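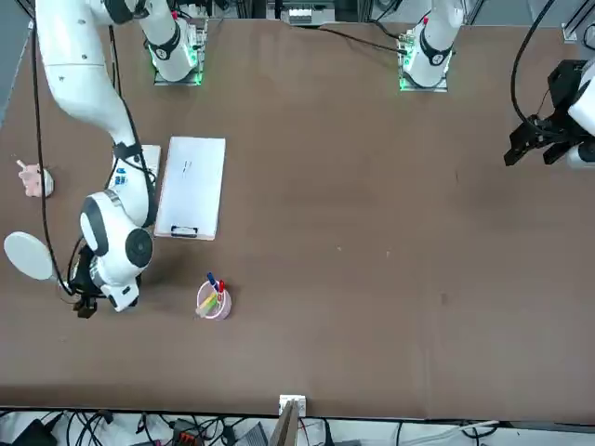
What actually needs to stay on a desk?
Something to write with, something to write on, and whatever you're reading this week. The rest can live on a shelf.

Maiara Godoy has been setting up desks for other people since June, mostly in small offices out past Toledo, and her advice is short. Clear the top. All of it. Then put back only what you reached for yesterday.

She did 10 desks for Priker, the mail-order firm, and the same stuff kept coming off them. Dead pens. Chargers for phones long gone. Seven staplers on one desk - seven. A mug with a plant in it, sort of.

"People think they need drawers," she says. "They need a pen cup and a trash can."

The pen cup matters more than you'd guess. See-through is best, so the colors show and the junk does too. A few pens, no more. Test them on scrap and toss the duds right away, dont put them back "for later."
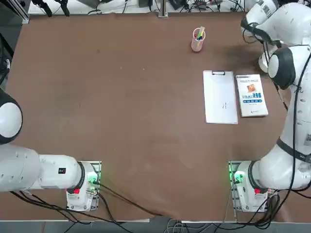 Page last changed: Wednesday, October 6, 2021

Next, the clipboard. Old fashioned, sure. But loose paper spreads and a clipboard doesn't. Godoy keeps one sheet on hers, lying flat, book right beside it. Pink cup, white board, paperback. Plenty of brown tabletop left over for elbows.

One book at a time is her rule and people hate it. The folks at Skosport argued for 2 and got them. She lost that one. Stacks are where it goes wrong, she says - you pull from the bottom, the top slides, there goes your coffee.
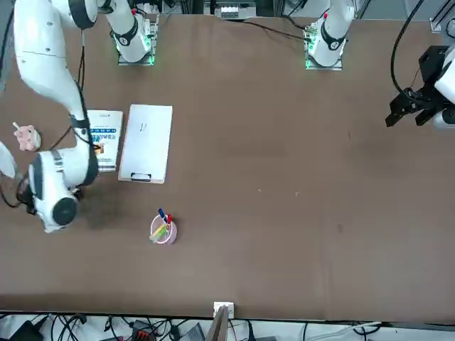
Book on the left, clipboard on the right.

Wires are the hard part. No good answer there. Push them to the edges, tie what you can, leave the middle of the table alone. Godoy spent 70 dollars on clips and sleeves for a job in Prilldale and half of it came unstuck in a week. She uses plain twist ties now, teh kind off a bread bag.

Last thing, wipe the top before you put anything back. Damp cloth, then a dry one. Crumbs get under a clipboard and you feel every one when you write.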